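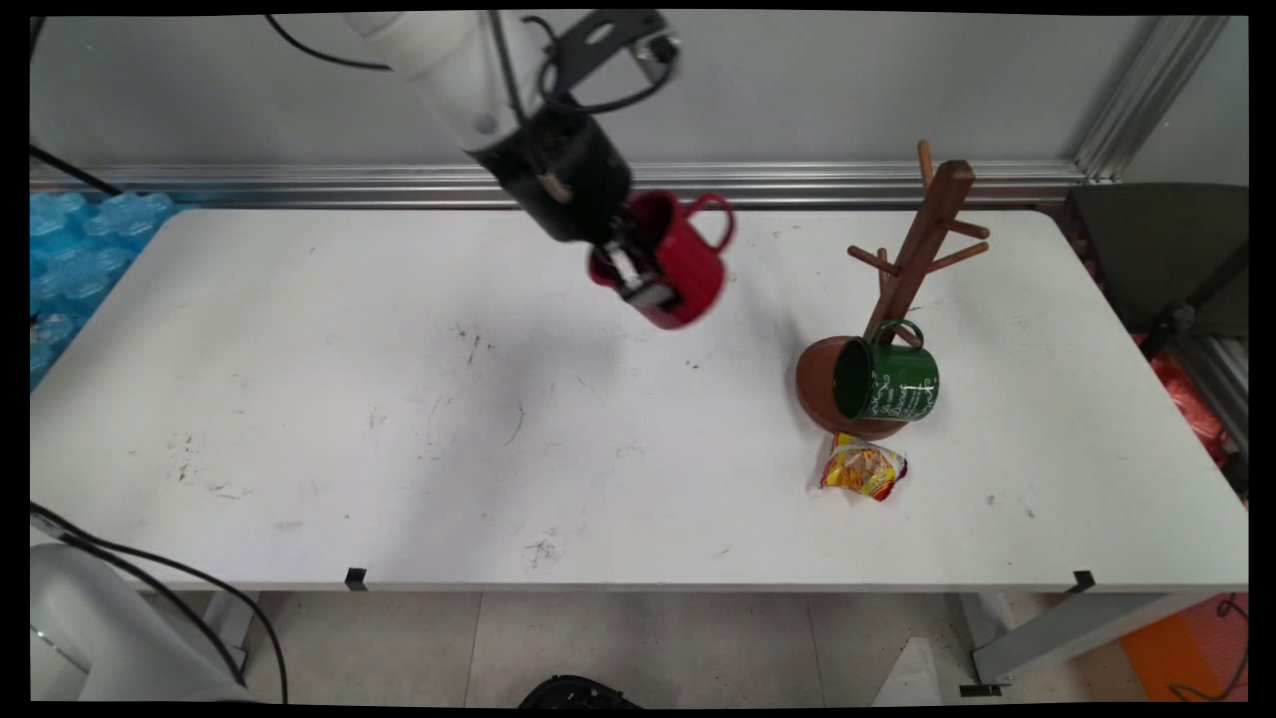
Two readers wrote in after my last column to say that I clearly hate small clubs, and that anyone who thinks a team from Stirnwood should have to earn its spot in the Comitz Cup has never stood on a cold sideline with a thermos. One of them went on to say I should stick to writing about the big leagues, where my sort of opinion belongs. Well! I've stood on plenty of cold sidelines, thank you, and I still can't feel one of my toes properly.

But fair enough, I was a bit short with everybody, so let me have another go at it.

My gripe is with automatic berths. If you haven't followed this (and why would you, it's university rugby in July), the Comitz Cup hands a place to the host school every year, no matter how the host did in the regular season. This year the host is Stirnwood, who won 2 games. Two! Meanwhile Piseck finished a whisker outside the qualifying spots, played some of the loveliest running rugby I've seen at this level, and they get to watch it on a laptop.

I know the argument for it. You need a home crowd or nobody buys a ticket. Last time the Cup was held somewhere the host team wasn't playing, 300 people showed up to the opening match, and I'd bet a good share of those were parents who'd driven in with the players' boots. When Stirnwood played its final home game in April there were 500 in the stand, making a racket, and half of them had painted their faces that awful mustard colour. I was there and it was terrific fun. I bought a sausage, dropped it, and bought another one.

So yes, the crowd matters. I just don't think you have to give away a semi-final to get one, and that's the part that really gets up my nose. The host doesn't only get in, they skip the first round as well! A team that lost most of its season gets a rest day while Dudás, who were very nearly unbeaten, have to play twice before they even get a look at them. Their front row will be held together with tape by then. If you wanted to design a bracket to annoy a coach, you could hardly do better.

Put the host in the first round like everyone else. If they win, brilliant, the place will go bananas and I'll be going bananas with it. If they lose, they've had their day out in front of their own fans, and the rest of us get a semi-final between teams who've played well enough to be in one. Or bring back the play-in game, which we used to have and which was dropped for reasons I have never had properly explained to me. Stirnwood against Piseck for the last place, a few nights before, under lights. Tell me you wouldn't go to that.

The other thing people say is that it all evens out, because every school hosts eventually. Does it, though? Piseck's ground has one change room and a slope you could ski down. They've applied to host and been turned down, and they'll keep being turned down until somebody pays for a new pavilion. The schools with the nice grounds get the Cup, the Cup gives them a free pass to the semis, and then they use the semi-final banner to recruit kids who might otherwise have gone to Piseck. You can see how a person gets grumpy.

None of this is Stirnwood's fault, by the way. Their players didn't write the rules and they'd be mad to turn the place down. I'd take it. I'd take it and have the banner up before lunch. And their young fly-half kicks goals from places where I'd want to call a cab, so I'm not even ruling out an upset, which would make me look a right goose.

The opening match is on 11th July and I'll be at the scoreboard end, in the big green coat, if my two correspondents would like to continue the discussion. Bring the thermos.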